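Gripper evaluation: pointed fingers or wide pads?
Ristcombe Automation Forum > End Effectors

ytawfik
Sun 26 November
Our laboratory is comparing the Prilluva parallel gripper with the Maddocks unit for mixed household items. Comments on finger choice are invited before the order is placed.
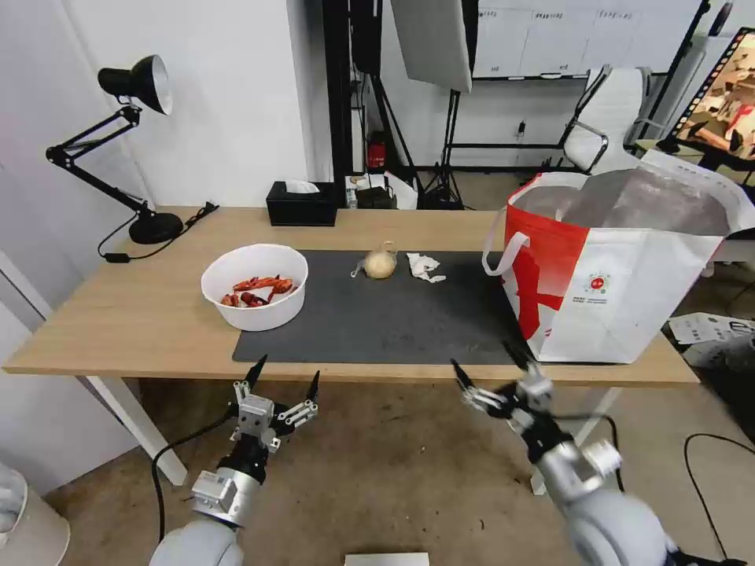
The Prilluva fingers have completed 393 grasps to date. Slips occurred in 14, mostly on curved objects. The crayfish heaped in the bowl are the items I expect to separate the two designs, as narrow tips can enter between the claws.

clarkuvov_lab
I must disagree. Pointed tips concentrate force, and our members recorded cracked shells with them. Wide pads are preferable.

benchnotes
Was the force limit the same for both units? The tissue would also be a fair test at low force.

ytawfik
The limit was identical. I will repeat the series with both finger sets and post the results in June.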